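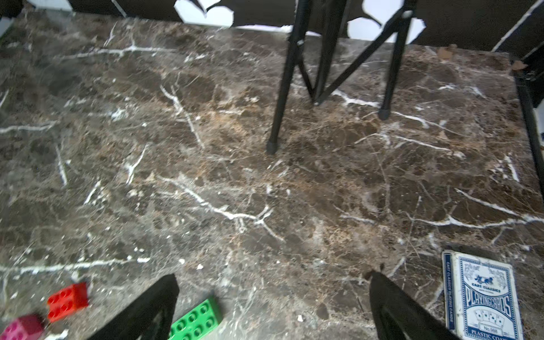 Last updated: February

Search reviews
Type and press enter

Reading time: 2 minutes

Plamden Stone Care Kit: a review

I inherited a brown marble table from an aunt who used coasters under her coasters. I lasted two months before a lemon got at it.

The Plamden kit comes with a spray cleaner, a tub of polishing powder, a felt pad, two cloths and a leaflet in 12 languages, all of them stern. You clean, you wet the powder into a paste, you rub in small circles until your shoulder files a complaint, and you wipe. The leaflet suggests 200 circles per mark. I counted the first time and have not counted since.

The lemon ring has gone dull to nearly gone. You can find it if you crouch by the window at four in the afternoon, and I have asked guests not to. The older wine mark by the corner did less well. Csenge Pálfi, who restores fireplaces in Rilstead and has strong arms, had a go at that one and told me it was a stain and wanted a poultice. The kit has no poultice. Plamden sells one separately, of course.

The spray is the part I'd buy again. It smells faintly of swimming lessons and leaves no smears on dark stone, where the Besson one I had before left a film you could write your name in. The felt pad sheds. The cloths are cloths.

A word on the sealer, sold as an extra: the label promises 4,000 wipes. I shan't be checking. Water does bead on it nicely, and tea too if you're quick — I am not always quick.

Good for etch rings and daily cleaning, poor on deep stains, hard on the shoulder. Skindthorpe Hardware had it cheaper than Plamden's own shop, and the man there threw in a spare pad, which also sheds.

Contact us | © Home & Surface Reviews | Back to top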